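Subject: Re: Interlining for fall coats: fusible or sewn-in?
Date: 4 October 2023
List: Plallden Outerwear Sewing

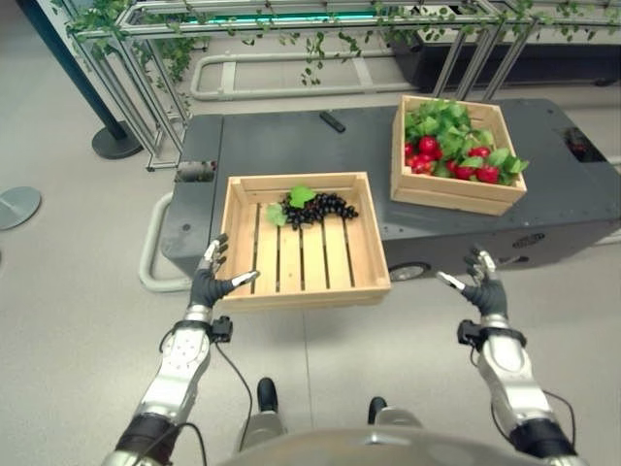

I have now finished three of the four test fronts and can answer most of what was asked. The earlier message is quoted first, for those who joined the list after it went out.

> I am making a knee-length wool coat, notched collar, two-piece
> sleeve, patch pockets, using the Mohmand pattern. The pattern calls
> for fusible on the whole front, the front facing, the undercollar
> and the hems. My last coat was done that way and the fronts bubbled
> after the second cleaning. It was fine when it left the ironing
> board.
>
> Questions:
>
> Is this the fusible, the wool, or me? I did not preshrink either
> one.
>
> If I go to a sewn-in hair canvas, do I have to change the pattern
> pieces? The instructions say nothing about it.
>
> Does anyone have experience with the Zavel weft fusible? The shop
> carries it in light and medium and could not tell me which one is
> meant for coats.
>
> The wool is a soft, spongy melton. It marks easily under the iron.
> I would like to wear it by December.

On the bubbling. Bubbling that shows up after cleaning usually means that one layer shrank and the other did not, or that the bond was never complete. The two look different if you open the hem. With a shrinkage problem, the adhesive is still holding over most of the area and the face fabric has small regular puckers between the bonded points. With a poor bond, there are patches you can lift off with a fingernail, and the interfacing underneath comes away nearly clean. Please open a few inches of the lining on the old coat and look. I would guess a poor bond. Melton is thick and holds a lot of air, so heat takes a long time to get through it, and most home pressing stops too early.

On preshrinking. Steam the wool thoroughly before cutting and leave it flat until it is completely dry, overnight at least. I do this twice for anything spongy. Fusible weft can be soaked in warm (not hot) water for twenty minutes and hung over a rail to dry. Do not wring it. Do not put it in the dryer. Hair canvas should be steamed with the iron held just above it, then pressed. Cotton tape for the roll line gets soaked too. People skip the tape and then wonder why the lapel has a ripple along the roll line.

On Zavel. I tested both weights on scraps of a melton that sounds close to yours. The light one had no effect on the drape that I could detect by hand. It would be useful behind a pocket opening or on a sleeve hem. The medium gave a noticeable amount of body and did not change the surface of the wool, at least before cleaning. I have not used the heavy one and cannot comment. The test pieces were pressed from the interfacing side with a damp cloth, 16 seconds in each position, lifted and not slid, and left on the board until cold. At the shorter time printed on the wrapper the corners lifted. Your iron may differ from mine, so cut a hand-sized scrap and try before you commit the fronts.

On marking. Use a piece of the same wool, face up, under the work as a press cloth. It lets the nap sink into itself. If a mark is already there, hold steam over it and brush lightly against the nap with a clothes brush. This works on most shine and does not work on a scorch.

On the pattern pieces. You do not need to change the outer front. You do need to draft a canvas piece, and this is where the Mohmand instructions leave you alone. The procedure I use:

Trace the front from the shoulder down to a point below the bust, then curve the line from there to the front edge, and continue down the front edge to the hem as a strip about three and a half inches wide. The canvas runs the full shoulder and the full front armhole, and at the side seam it stops a couple of inches below the underarm.

Trim the seam allowance off the canvas at the front edge and the lapel. Leave it on at the shoulder, neck and armhole. Some books trim it everywhere and attach a strip of cotton at the edges. That is less bulky but it is a second operation, and on melton I have not seen a difference worth the time.

Cut on the same grain as the front. Cut any dart out of the canvas completely, butt the edges over a strip of lightweight cotton, and zigzag. Never fold a dart in canvas.

Mark the roll line on the canvas in pencil. Tape goes just behind it, on the body side, pulled slightly shorter than the line itself. I shorten by a quarter inch for a soft fabric and three eighths for a fuller figure. Fell both edges of the tape by hand.

Pad stitch the lapel over your fingers so that the curve is built in while you sew. Stitches should pick up a thread or two of the wool and should not show as dimples on the face. Silk thread is pleasant to work with but ordinary cotton basting thread holds just as well in a lapel.

A combined method is also possible, and it is what I would do for a first canvas coat: light fusible on the outer front to steady the melton, then a loose canvas laid over it and pad stitched in the lapel only. The fusible stops the wool from stretching while you handle it and the canvas does the shaping. The risk of bubbling does not go away, but a lighter adhesive fails less visibly than a medium one.

Test results so far, all on the same wool, each piece cut as a half front with lapel:

Front A, medium Zavel over the entire piece. Clean, firm, slightly flat at the lapel. The roll has to be pressed in and relaxes when hung.

Front B, canvas only. Best roll of the three. The lower front is soft, and a patch pocket pulls on it unless there is a stay behind the top corners.

Front C, light Zavel plus canvas. Roll almost as good as B, lower front better than B. Heaviest of the three at the front edge, and the seam needs to be graded with care.

Front D is to be the medium weight on the body with canvas in the lapel only. It is cut but not sewn.

All of these will go through the cleaner together. Until then treat the above as a report on new garments only.

On undercollars. Cut on the bias, in two pieces with a center back seam, and use canvas on the same bias. This applies whichever method you choose for the front. A fused undercollar in melton is stiff enough that the collar stands away from the neck. If you have already cut yours on the straight grain, recut it — there is no good repair.

On hems. I would not fuse a melton hem at all. A bias strip of muslin, cut an inch wider than the hem depth and catch stitched at the fold, gives a soft edge that does not print through on the right side. For sleeve hems, do the same at a smaller scale.

On shoulder pads, which you did not ask about. The pattern allows for a half-inch pad, and with canvas in the shoulder you will want less. Try the coat on before you sew them in. The Dumex pads that came up in an earlier thread are covered in a felt that catches on melton, so cover them with a scrap of lining if you use those.

Time. The canvas adds roughly two evenings per front if you have not pad stitched before. The undercollar takes another evening. December is realistic if the wool is already steamed. It is less so if you are still choosing buttons, as the buttonholes on a canvased front should be worked or bound before the facing goes on, and for that you need the final button in hand.

I still need a second opinion on one point. For those who use canvas under a patch pocket: do you extend the canvas to cover the whole pocket area, or put in a separate stay? I have been using a separate cotton stay caught to the canvas edge. It holds well, but on the softest wools I can see a faint line where the two meet. Replies to the list please, so that they end up in the archive.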